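I want to write some posts about the letter we received at our small society last week. We are the Katayama Society, we study the diaries of a temple physician, and I answer the mail.

The letter was from a student in Hendville. She asked why our site has no page about the medicines he used. She was polite but I could feel she was tired. The homework was for the next morning.

My first feeling was to defend us. We are 11 members, most of us have other jobs, and the site is made in the evenings. But I read the letter again and she was right. We have four long pages about his poems and not one about his work as a doctor.

The reason is a little embarrassing. The people who founded the society were all from literature. They read the diary for the poems and they skipped the lists of roots and powders. I also skipped them, for years.

There are 312 entries in the part of the diary that is copied out. Tetsuya Minami made the copy by hand and he did not skip anything. Without him I would have nothing to send to her.

So I sent her 3 entries with a rough translation. One is about a cough, one is about a burned hand, one is about a horse. I told her she may quote them but please write "draft translation" -- I am not sure of two plant names.

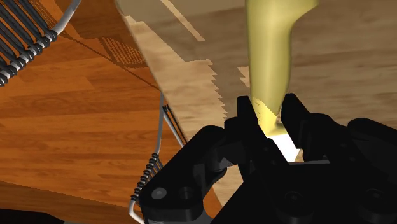

She wrote back to say thank you and asked if the horse lived. I had to answer that the diary does not say. The next entry is about rain and the price of paper.

Aoi Oshima thinks one of the plant names is a local word from the Pronden valley and would not be in a normal dictionary. If someone here reads old herbals from that area, please send me a message. I can share the line.

Also a small request to students. Please write to us earlier than the night before! We do answer, but I read the mail at 7 in the morning and for many of you this is already too late.

The page about the medicines will be started in January. It will be short and it will have holes in it. I prefer to put it up with holes, and the Birnlow library has promised to let us check the second notebook after that.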